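**Teleoperators wanted: two-arm tabletop tasks (part-time, on site)**

Prollach is recruiting 11 people to record examples for Gonix, a learning system for two-arm handling of small objects. The work consists of operating a pair of robot arms through a set task, many times over, and labeling each recording when it is finished. Sessions are held at the Ankrah building. The current block covers puzzles and sorting trays. A later block, starting in March, moves to lids and latches.

## The work

An operator sits at the control station and drives both arms with a pair of hand controllers. Each recording (we call it an episode) starts from a set layout, follows a short written task card, and ends when the operator presses the foot switch. The number puzzle is the task most new operators meet first. The card gives the order of the pieces and which arm is to handle each one.
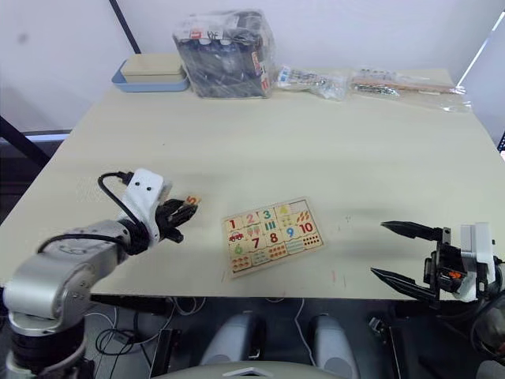 ## Duties

- Set out the task items according to the layout card before each episode.
- Complete the task at an even pace, without forcing a piece that does not seat.
- Mark the start and end of each grasp in the labeling tool, Brondura.
- Tag failed grasps and drops. These episodes are kept and used.
- Stop both arms at once if a cable catches or a finger presses into the table.
- Write a one-line note for any episode in which the layout differed from the card.

A full session is four hours, with a break at the midpoint. Experienced operators complete 80 short episodes in that time. New operators are not held to this figure, and pay does not depend on it.

Most of the skill lies in the last part of each placement. A flat piece has to be brought down close to its slot, turned until the edges line up, and then released without dragging its neighbors. Jigsaw edges leave little room for error, and a piece gripped off-center will tilt as it goes in. Operators who correct slowly and visibly give the system more to learn from than those who let go early and push the piece flat. 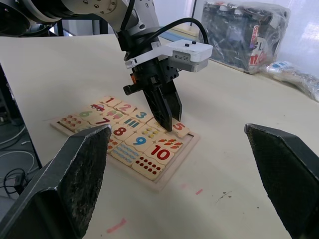

**Do I need experience with robots?**

Experience is not required. Training takes five sessions, all paid at the full rate, and covers the controllers, the stop procedure and the labeling rules. Your training episodes are reviewed but not added to the main set.

## Requirements

- Age 18 or over, with the right to work on site.
- Steady use of both hands, and comfort sitting for the length of a session.
- Normal or corrected vision. You will need to judge depth from camera views.
- Enough written English to follow task cards and write short notes.
- Availability for at least two sessions a week, one of them on Wednesday.

Left-handed applicants are encouraged. The present set leans heavily toward right-handed operators, and this shows in which arm is chosen when the card leaves the choice open.

Task cards come in two forms. The fixed form states every move in order. The open form states only the end condition – for example, all number pieces seated – and leaves the order to the operator.
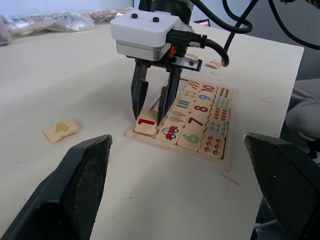
Open-form episodes take longer to label, as each grasp must be matched to a piece by hand. Operators move on to them after their fixed-form work has passed review.

## What is recorded

Camera video, arm positions, gripper openings and controller input are stored for every episode. No audio is recorded. Episodes carry an operator number in place of a name.

## How to apply

Send a short letter to Araba Opoku, data collection lead, at the Prollach front office. State your available hours and your dominant hand. A résumé is optional. Selected applicants will be invited to a trial session at the station, paid at the training rate.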